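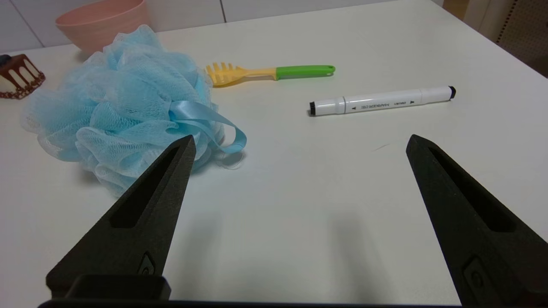

Figure 2. Wrist view of the workspace, with the blue mesh pouf, pasta server and marker on the white table.

The gripper was built by Omprakash Awasthi in the Janley shared workshop, and its two fingers were left plain and black. Soft items were placed in a bowl — the pouf among them — to limit rolling.
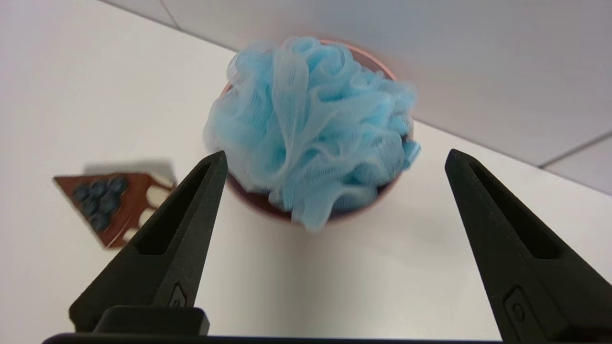
4.2 Small rigid items

Kaisu Nieminen set the approach height at 42 mm for flat items such as the eraser, and each item was given eight attempts. 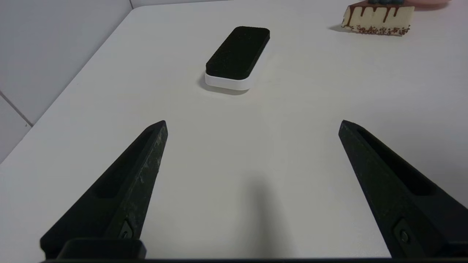
The same height was kept when the workshop bench was re-levelled in June.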